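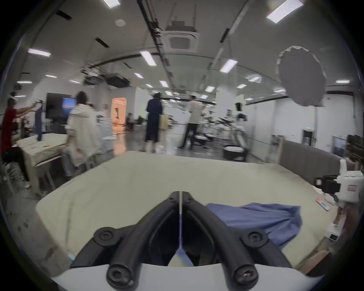 Mantel beige Falico para mesa de trabajo: opinión tras un curso de uso

Compré el mantel Falico en septiembre para cubrir una mesa grande que se usa todos los días. Pagué 119 euros por el paquete de tres piezas, todas en beige. Buscaba un color claro y liso, que no distrajera y sobre el que se encontrara enseguida un tornillo caído.

La tela es más gruesa de lo que parece en la web de la tienda. Pesa y cae bien. Llega muy doblada y las marcas tardan en irse: planché la primera pieza a temperatura media con un paño húmedo encima y aun así quedó una línea en el centro durante un par de semanas. Las otras dos las lavé antes de ponerlas y salieron mejor.

El color. En el catálogo se llama "arena" y en casa, con luz cálida, tira a amarillo. Bajo paneles de luz blanca es un beige neutro. Si alguien lo quiere para hacer fotos de objetos, le sirve: no da brillos y las cosas negras o blancas se distinguen bien encima. Los cables negros se ven mucho, eso sí, y hacen que la mesa parezca más desordenada de lo que está.

Agarre. Es el punto flojo. Sobre un tablero liso, el mantel se desplaza en cuanto alguien arrastra una caja. Probé con cinta de doble cara en las esquinas y aguantó poco. Ahora uso cuatro pinzas Jitano, de las de terraza, y con eso no se mueve. Falico vende unas propias, pero son caras y solo abren para tableros finos.

Limpieza. El polvo sale con un paño de microfibra. El café, si se coge pronto, también. El rotulador permanente no sale con nada de lo que he probado. Lavado a 30 grados no ha encogido que yo haya notado; a 40 no me he atrevido. La etiqueta prohíbe la secadora y tarda bastante en secarse tendido.

Antes tenía uno de Gradham, más barato y más fino. Se arrugaba menos al guardarlo, pero a los pocos meses tenía bolitas en toda la zona donde se apoyan los antebrazos. En el Falico todavía no han salido. El borde viene cosido con doble pespunte y solo en una pieza se ha soltado un hilo, en una esquina. Lo corté y no ha ido a más.

Slavica Yordanov, que comparte la mesa conmigo, prefiere el hule Kinoshita que teníamos en el otro local. Tiene razón en que se limpia en un momento y no hay que lavarlo nunca. A mí me resultaba pegajoso en verano y las cajas pequeñas se quedaban clavadas al empujarlas. Son usos distintos. Para pintar o pegar compraría el hule.

Las medidas son correctas. Pedí el largo grande y cubre el tablero con una caída suficiente para tapar el canto por los cuatro lados. El vendedor lo corta a medida con recargo y entonces no admite devolución.

Lo mejor: el grosor, el color con luz blanca, las costuras.
Lo peor: resbala, llega con pliegues muy marcados, el rotulador no sale.

Le pongo un 4 sobre 5. Si se me estropea una pieza volvería a comprar el mismo, aunque preferiría que lo vendieran suelto. El paquete de tres es obligatorio en este color.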